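Jaststead 야구 중계 패스, 한 시즌 써 보고 쓰는 상품 안내

9월 | 글쓴이: Jaststead 상품 페이지 담당

안녕하세요, 또 저예요. 이 페이지는 원래 표 하나에 가격만 덜렁 있었는데, 문의 메일이 하도 많이 와서 제가 그냥 말로 풀어 쓰기로 했습니다. 야구 좋아하는 사람이 쓰는 글이라 좀 길어요. 급하신 분은 가격 이야기부터 보셔도 됩니다!

Jaststead 중계 패스는 Skumden 리그 경기를 인터넷으로 보는 시즌 이용권이에요. 생중계도 되고, 경기 끝난 뒤 다시보기도 되고, 하이라이트만 골라 볼 수도 있습니다. 이번 시즌에 올라오는 경기는 모두 362경기예요. 정규 시즌에 가을 야구까지 다 합친 숫자고요, 가을 야구라고 따로 결제창이 뜨거나 하지 않습니다. (작년에 이것 때문에 욕을 좀 먹었어요. 고쳤습니다.)

저는 퇴근이 늦어서 생중계를 처음부터 본 날이 손에 꼽아요. 그래서 제일 많이 쓴 기능이 '이닝 건너뛰기'입니다. 다시보기를 틀면 재생 막대 밑에 이닝이 쭉 나오는데, 누르면 그 이닝 첫 타자부터 바로 시작해요. 7회만 보고 자는 날도 많았어요. 점수 가리기를 켜 두면 목록에서도, 알림에서도 점수가 안 보이니까 결과 모르고 보고 싶은 분은 꼭 켜 두세요. 설정 > 재생 > 점수 가리기, 이 순서로 들어가시면 됩니다. 단, 하이라이트 제목까지는 못 가려요. "끝내기"라고 떡하니 써 있는 걸 보면 저도 속이 쓰립니다.

화질은 자동, 보통, 높음 셋 중에 고릅니다. 자동이 기본인데 저희 집처럼 공유기가 방 두 개 건너에 있으면 가끔 화면이 뭉개져요. 그럴 땐 차라리 보통으로 고정하는 편이 보기 편하더라고요. 높음은 텔레비전으로 보실 때 추천합니다. 공이 외야로 뻗을 때 차이가 확 나요.

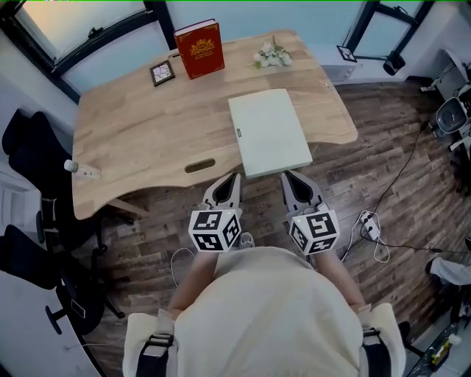

책상 위, 책과 꽃과 민트색 상자.

해설은 두 가지예요. 기본은 스튜디오 해설이고, 오디오 메뉴에서 '현장음'으로 바꾸면 해설 없이 관중 소리랑 타구 소리만 나옵니다. 처음엔 이걸 누가 쓰나 했는데 제가 제일 많이 써요, 하하. 설거지할 때 틀어 놓으면 야구장 가 있는 기분이 꽤 납니다. 생중계에서 해설로 돌아올 때 소리가 한 박자 늦게 붙는 문제는 아직 있어요. 개발 쪽에서 보고 있다고 하는데 언제 고쳐진다고는 저도 장담을 못 하겠네요.

기록 화면은 Bhatt에서 받아 옵니다. 투구 수, 구종, 타자별 상대 전적이 영상 옆에 뜨고, 필요 없으면 접을 수 있어요. 휴대폰 세로 화면에서는 영상 아래로 내려갑니다. 저는 투수 교체 타이밍에 혼자 감독 놀이를 하느라 늘 펼쳐 놔요. 태블릿 가로 화면에서 글자가 너무 작다는 의견이 많았는데, 지금은 글자 크기를 따로 키울 수 있습니다.

한 계정으로 기기 4대까지 등록되고, 동시에 보는 건 두 대까지예요. 기기를 바꾸시면 계정 화면에서 예전 기기를 지우고 새로 등록하시면 됩니다. 지우자마자 바로 등록되니까 기다리실 필요 없어요. 앱이 안 깔리는 오래된 텔레비전은 휴대폰 화면을 보내서 보시는 방법이 있긴 한데, 기종마다 달라서 결제 전에 무료 체험으로 꼭 한번 확인해 보세요. 체험은 7일입니다. 카드 등록은 안 하셔도 돼요.

다시보기 보관 기간도 많이들 물어보시죠. 경기 다음 날부터 300일 동안 볼 수 있습니다. 그러니까 겨울 내내 개막전 다시 돌려 보는 것도 됩니다. 제가 그러고 있거든요. 내려받기는 하이라이트만 되고 전체 경기는 안 됩니다.

가격은 시즌권 하나로 팔다가 올해부터 월 이용권도 생겼어요. 금액은 결제 화면에 나오는 게 제일 정확하고(할인이 자주 바뀌어요), Claderura 팬클럽 회원이면 쿠폰 칸에 회원 번호를 넣으시면 할인이 적용됩니다. 월 이용권에서 시즌권으로 갈아타실 땐 남은 날짜만큼 빼 드려요. 거꾸로 시즌권에서 월 이용권으로는 못 바꿉니다. 이건 결제 전에 한 번만 더 생각해 주세요!

환불은 결제하고 한 경기도 안 보셨으면 전액 됩니다. 하이라이트는 봐도 괜찮아요.

댓글

외야자유석: 점수 가리기 켰는데 휴대폰 알림에 점수가 떴어요. 저만 그런가요?
ㄴ Jaststead: 앱이 예전 버전이면 그럴 수 있어요. 업데이트하고도 뜨면 메일 주세요!

번트장인: 현장음 모드 최고입니다. 해설로 돌릴 때 밀리는 것만 좀 고쳐 주세요.

밤열시: 부모님이랑 같이 쓰는데 동시에 두 대면 딱 좋네요. 세 대였으면 더 좋았겠지만요.

포수미트: 2군 경기는 계획 없나요? 있으면 바로 시즌권 갑니다.

문의: 고객센터 메뉴 | © Jaststead | 맨 위로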